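The Slow Business of Drying a Floor

Water that reaches a subfloor does not leave on the schedule of the people who live above it. Garstead, a town on low ground beside a slow river, has had plenty of practice with this. After the October flood, 108 homes on the east side were left with soaked slabs or joists, and most owners wanted new flooring down before the holidays.

The drying firm Clorance handled the larger part of the work. Its crews log moisture at fixed points in each room and will not release a slab for covering until the readings hold steady across 5 visits.
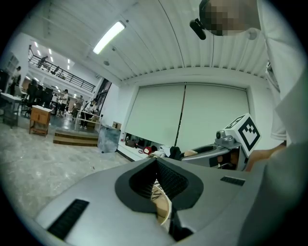
Concrete gives up water in two stages. Free water near the surface goes first and quickly, and the meter falls in a way that encourages everyone. Water held in the fine pores then has to migrate upward as vapor, and the rate drops sharply. Warm air helps only if it is also dry, so a heater run without a dehumidifier mostly moves the moisture into the walls. Housings matter too. A machine takes in and discharges air through openings like the black slotted vents on the gray body shown here, and a dryer whose grilles are clogged with plaster dust loses capacity long before it stops.

Wood behaves differently. Joists dry from the faces and the end grain, and if the faces dry too fast they check. In the Prutar district, where the older houses stand on timber, crews ran the fans low and left the crawl spaces open. Power use was modest – some 900 kilowatt-hours for a typical house.

Tile laid over a damp slab may look sound for a season. The adhesive softens, salts collect at the grout lines, and hollow spots spread outward from the coldest corner. Petchrat, a local supplier, now asks for the moisture log before it delivers adhesive.
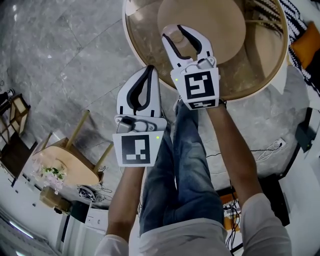
Can a slab be tested without a meter?

A square of clear plastic taped tightly to the concrete overnight will show whether vapor is rising, but it gives no figure. A dry result in one corner also says little about the next, and flooring makers generally want a reading taken within the slab itself.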